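The Drawer Problem

Small parts. Everybody's got them, no one can find them. Screws, fuses, tea bags, that one battery.

Hòa Trình runs the stockroom at Rorkden, a repair shop with 736 bins and 2 people. She sorts by how often a thing gets grabbed. Not by size, not alphabet. "Alphabet is for libarys," she says.

Her rule at home: 4 open cells per drawer, tops. Lids kill the habit. Labels help for a week, then you stop reading them.

Price? A Bugti tray set runs $70, scrap wood is free. Trình went with scrap. Her kitchen took one evening in February, and the spice shelf is still a mess, she admits it. Kids' drawer too.

Start with the worst drawer. Dump it all out. Put back what you used this month and box teh rest.
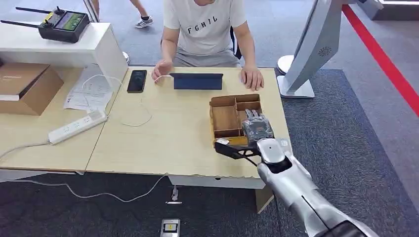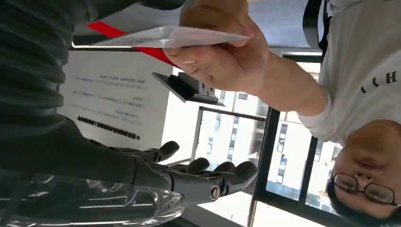

First photo: open compartments, with a wrapped package at the front.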